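Home News Our Tableware Stockists Press Contact

Laxdal brings quiet color to the everyday table

Laxdal is delighted to share its new Trondura range, a small family of round dishes made for breakfasts, soups and all the in-between meals that never quite get a name. The dishes reach shops in February, and we could hardly be happier to see them go out into real kitchens!

The first run is 500 sets, with bowls at 16 dollars each. Designer Eilidh Carnegie spent a long winter on the colors, and she wanted them soft enough to mix freely with whatever is already in the cupboard. "I kept coming back to the ones my grandmother might have picked," she says, "and then I made them a touch paler." 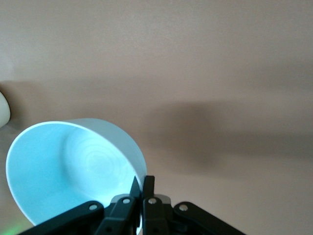
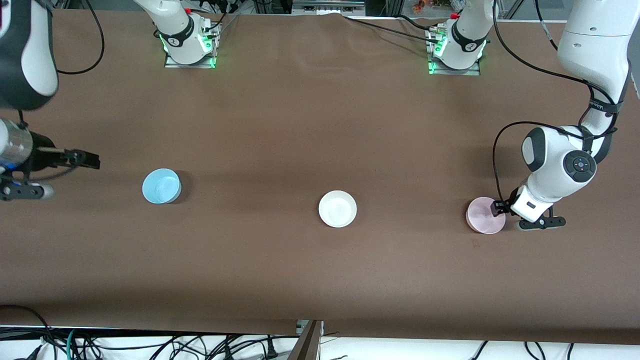
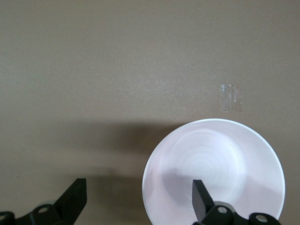 White, in all three pictures, goes with everything; the pink and light blue bowls are in the second.

Where to find it

Trondura will be carried by Zavico stores and through our own shop. For samples and press questions, please write to Kirstin Menzies at the Laxdal press desk, who is always glad to hear from you.

Comments

Morag Imrie: Love that pink. Will there be mugs?

Dima Nasrallah: Are the bowls sold singly or only as a set?

Fraser Chisholm: Singly too, I asked at my local Zavico.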